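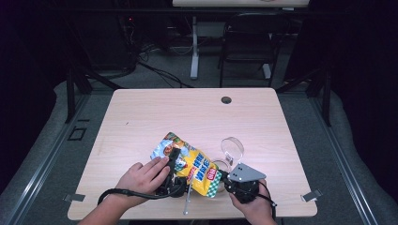 Zoriana Kovalchuk would not have bought a pair. She thought the price was steep for something with no arm attached, and she said so when Rui Peixoto first passed the leaflet round the office at Sesow. She has used the hand-held grippers most days since then, and her view has softened a little.

"I still think it's dear," she says. "But I don't argue about whether we need them."

The grippers are the Rokeo, sold in pairs by Kostau. You hold one in each hand and do the job yourself, and the recording is used later to teach a robot the same movements. Sesow works on handling packed food, so most of what Kovalchuk and Peixoto pick up is light and awkward.

We spoke to them on Monday, October 10, 2022, along with Nazar Horobets, who looks after the Rokeo at Kostau.

Peixoto did most of the setting up. He says the instructions were clear on the fitting and thin on everything else. "There's a page on how to plug it in and half a page on how to hold it. The holding is the hard bit. You want to use your own fingers all the time, and you have to stop yourself."

How long did that take to learn?

"Two days before I stopped dropping things. Zoriana was quicker."

Bags are the worst, both agree. A box stays the shape it was when you reached for it, and a bag of crisps or sweets folds up as you close on it. Kovalchuk now goes for an end where she can. "If you squeeze the middle it slides off to one side. At the end there's more to get hold of, and you can feel when you've got it."

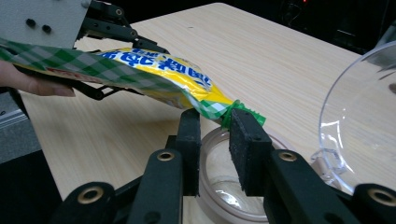

*Closing on the twisted end of a snack bag with the Rokeo.*

She likes the foam pad and would like to be able to buy it separately. At present a worn pad means ordering the whole finger set, and Sesow's last order took eight days to arrive. Horobets accepts the complaint. Pads will be sold on their own from December, he says, in packs of 36.

The cables are the other sore point. Peixoto has caught his on the table clamps more than once. "You reach across, it pulls, and that take's no good."

Horobets was less ready to give ground on that one. "People ask for a battery every week. A battery is weight, and you're holding this thing all afternoon. I'd sooner they had a cable and a light hand."

Kovalchuk reckons a good day gives them some 230 usable takes between them, with a long break after lunch. Her wrists ache if she skips it. She tried the rival Chan grippers at a trade show and found them easier to hold, though the jaws opened too little for the bowls Sesow uses.

Would they buy the Rokeo again?

"Yes, with spare fingers in the first order," says Peixoto.

Kovalchuk took longer to answer. "Probably," she says. "Ask me when the pads come."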